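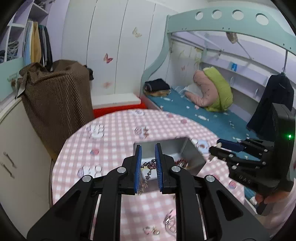 Three weeks with the Skudik hand grippers now, the pair, and I'm mostly keeping them. Short version up top for people in a hurry: great fingers, decent linkage, annoying software, wrist pain. I bought them to teach our arm small fiddly stuff by hand, no teleop rig, no headset, just squeeze and go. Jewelry into a box was the first real task I gave them, the silver chain with the pink and purple beads, and a chain is about the meanest thing you can pick for a first task. It tangles, it swings, it slides off anything smooth. The blue textured pads get hold of it anyway. I'd budgeted a week for that task and was done in two evenings.

Background so you know where I'm coming from. Before this we did everything by remote control, a Weldu leader arm on the desk and the follower across the room. Fine for blocks and cups. For a necklace, no. You can't feel a thing, you overshoot, you back off, chain's on the floor. Best I ever managed was 60 usable demos in a day and I was wrecked by the end of it. First full day with the hand grippers: 200. Same task, same box, same me.

The good.

Fingers. Parallel close, no wobble at the tips that I can feel. Pads grip thin things without you crushing the trigger. I've done chains, charms, ribbon, a sock, the little plastic lids off my craft jars. Coins flat on a bare table are still hopeless, but on a tablecloth you can get an edge under one if you're patient.

View. You always have both fingertips in the picture, and the wrist camera sees pretty much what the robot's wrist camera will see later. That matters more than anything on the spec sheet. With the leader arm I kept looking at the room with my own eyes and doing things the robot had no way of seeing. Now I check the view first and if I can't see it in there I don't do it.

Two hands. Worth getting the pair. One holds, one places. Sync between left and right has been clean, I've had maybe a couple of takes where one side started late and the software flagged both.

You can do it anywhere. Kitchen, bedroom, my sister-in-law's laundry room. Clear a bit of table and start. The leader arm needed clamps and a power strip and half an hour of swearing.

The not so good.

Weight. It's all out front. After an hour my wrist knows about it. Femi Olatunji, who has much bigger hands than me, says he dosen't notice. Well. I notice. I do 40 minute blocks now and swap sides.

Trigger spring is too stiff for slow closing. You want to ease shut on a chain and it sort of goes in two steps. The policy learned the two steps. Very funny watching the real arm do it. Less funny retraining.

Tracking. Loses itself if you face a plain white door or go too fast past one. Busy rooms are better, patterned cloth is great. Of 386 takes on the box task I kept 313, and most of what I threw out was tracking, a few were me dropping things and saying a bad word.

Software. Export is slow, the app forgets your task names, and the "review" button is right next to "discard". Who did that. Amarachi lost a whole morning to it in March and hasn't forgiven them. There's an undo in the newest version but it only goes back one.

Manual is eight pages and two are blank.

Tips, quick:

Slow down. Slower than that.
Start each take with the stuff in a different spot or the robot learns your table and nothing else.
Drop the chain in from low, don't fling it.
Long sleeves are ok but push them up if they start hanging over the fingers.
Wipe the pads. Hand cream gets on them and then everything slides.

Does it transfer? For us yes, with the same fingers bolted on the arm. The arm gets the necklace in the box most tries, misses when the chain is balled up tight. Adaeze tried the same data on a different gripper with shorter fingers and it was bad, kept closing on air. So get the matching robot-side fingers, they're sold seperately, which I think is cheeky at this price.

Support answered in a day both times I wrote. Replacement pads came free.

Four stars. Would be four and a half with a softer spring. If all you do is big objects on a bench, keep your leader arm and save the money. Small floppy things, get these. Will update when I've done the earrings.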